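Vitby Releases Labeled Tabletop Chess Set for Club and Classroom Use

2019-05-27

Vitby has added a labeled wooden chess set to its tabletop range. The set is supplied with a board, a full complement of pieces and white coordinate strips, and is distributed by Beswood. Hand-lettered table signs are available as a separate item.

The signs have a matte white face. Lettering is applied by hand in thick black strokes, so line thickness varies from one character to the next. A brown wooden strip closes the end of the sign.

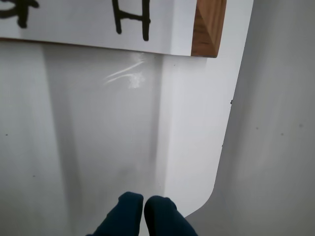
Board and pieces

The playing surface alternates light and dark squares inside a dark wooden border. White pieces are pale cream in color and black pieces are dark brown. Knights have a carved horse head. The king and queen stand taller than the other pieces and have larger crowns, which helps players tell them apart from above.

Coordinates are printed on two paper strips. The numbers 1 through 8 run along one edge and the letters run along the adjoining edge. Both strips are white, and the numbers are in black, handwriting-style characters.

"Beginners lose time looking for a square, and the strips shorten that," said Florin Voicu, product manager at Vitby. "We kept the characters large and the background plain."
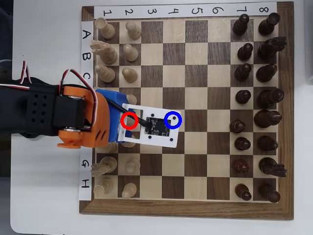

The Vitby board on a white tabletop, with number and letter strips in place.

Availability

The first production run is 100 sets. Orders ship from Beswood within 4 working days. Each set carries a two-year warranty on the board and pieces. Replacement strips are sold in packs of two.

Trade and school inquiries: Čestmír Trnka, Beswood sales office.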